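Print | E-mail

8 April 2026
By Taha Alaoui

ok so. people keep asking how the move went and I keep typing the same answer, so thread. short version: we left Brustmont after 6 years and we live in Moulin now. long version below, sorry

first thing. the letting agent said "quick handover." it was a 3 hour handover. she opened every cupboard. EVERY cupboard. then closed them and opened them again in a different order

deposit is 1,274. that is a lot of money to have sitting in someone else's account while they look at your skirting boards. still waiting. she says the checkout report is "in the queue"

if you're renting, read your checkin report now, not the week you leave. ours had "minor scuffs, hall" on page two and that one line saved us a long argument. whoever wrote it, thank you, I owe you lunch

the bit I underestimated is the small rooms. big rooms are easy, you see a sofa, you move a sofa. small rooms are forty tiny decisions in a row and each one makes you tired

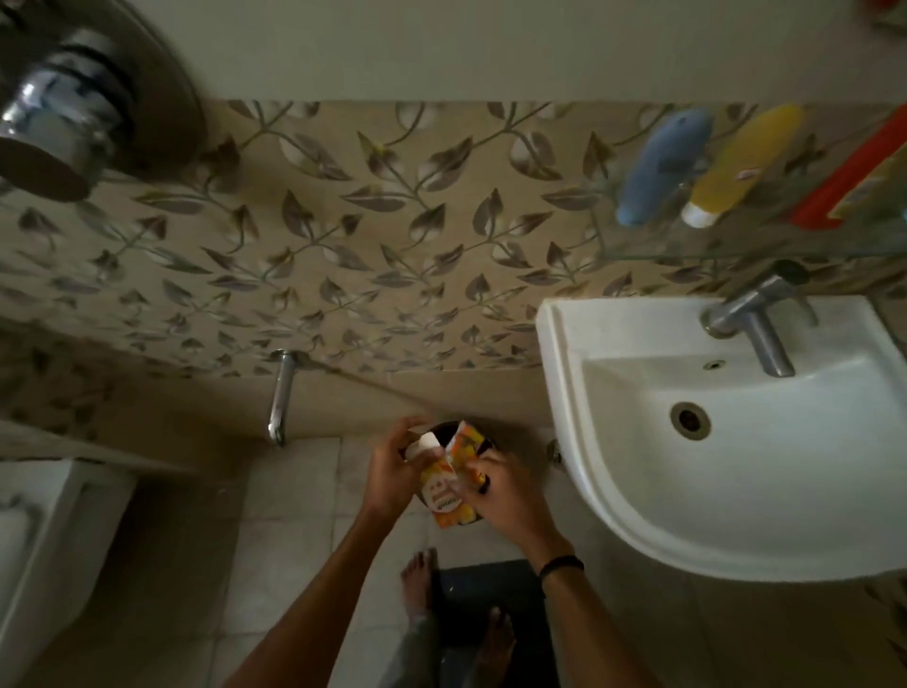

anyway the van. booked through Nodside becuase Begoñe used them in January and said they were fine. they were fine! late, but they called first, and the guy drove that van down our street in reverse without touching one mirror

price was 221 for the day, fuel on top. we had been quoted way more by two other places. one of them wanted a video tour of the apartment before they'd even give a number. no thanks

what I'd do differently with the van: book the day after you get the keys, not the same day. we sat outside the new place in a full van waiting for a man with an envelope. ate cold fries. argued about the radio

Begoñe packed by room. I packed by size of box. guess whose boxes made sense at the other end - hers. I had one with a toaster, my passport and a single boot. still no idea where the other boot is

labels: write on the SIDE. not the top. the top is under another box, forever

and write what's in it, not where it goes. "bedroom" tells you nothing when you have four that say bedroom and you need a phone charger at midnight

change of address stuff took longer than the actual move. bank, doctor, car, dentist, the library (they were the nicest about it). the electric company had us down under the last tenant's name the whole time?? six years of bills and I just never looked

do the mail forwarding early. we did it the night before and there's a gap of a week where our mail went who knows where. if you live in our old place and you have my tax letter, please, I'm begging

someone asked about the neighborhood. Moulin is quieter, which I thought I'd hate. I don't hate it. there's a bakery that shuts at noon and a hill I was not told about. the bus is better than I expected and worse than the timetable says
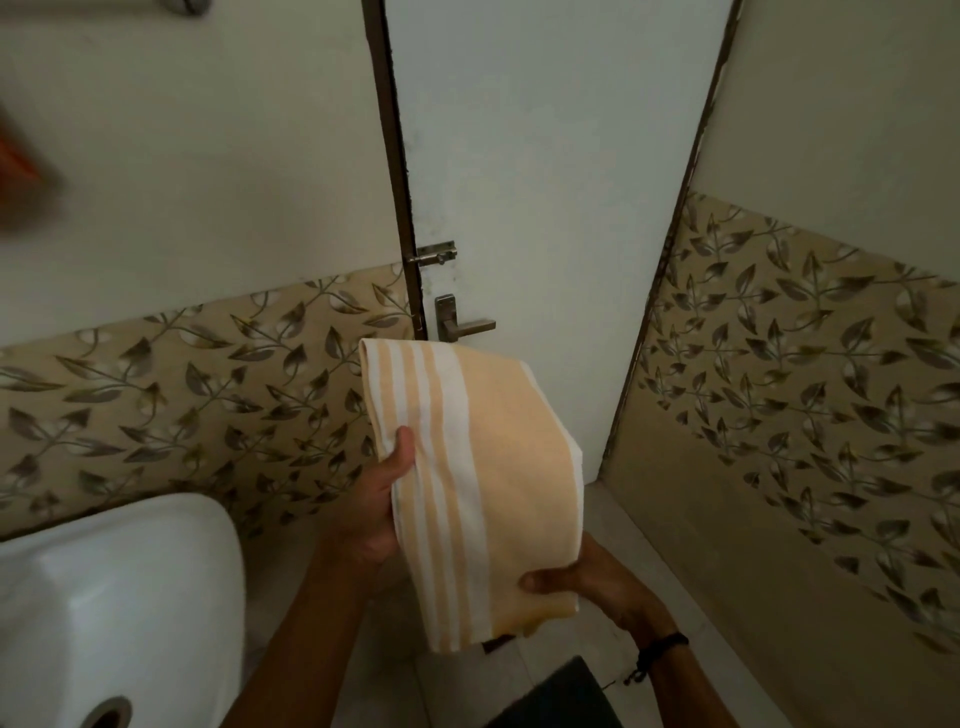 our downstairs neighbor is Aarne Kuusisto, retired, used to teach geography. came up the first night with a flashlight and a list of which radiators lie. so far he's been right on all of them. the one in the hallway says 5 and means off

he also told us when the recycling goes, which is different from what the website says. go with the neighbor, always

money stuff, since a couple of you asked. rent is a bit less, heating will be a bit more, so call it even til winter. biggest surprise cost was curtains. have you priced curtains lately? I measured twice and still got the wrong length. they stop above the sill like short pants

things we gave away and I miss already: the big lamp. things we gave away and I don't miss: everything else. I could not tell you what was in half of it

things we brought for no reason: a box of cables. you know the one. it has moved with me three times now and I have never taken a cable out of it

shout out to Valeriano Marín who carried the washing machine up with me and then had to sit on the stairs a good long while. I got him a beer, he wanted water, he got both

to the person who asked if it was worth it - yeah. the light in the kitchen in the morning is really something. ask me again when the deposit comes thru

oh and the key. they gave us one key for two people. the cutting place in town says the blank is on order. so whoever gets home first has to stay home. this week it's mostly me

will update when the agent calls. if she calls. going to go look for the boot

Print | E-mail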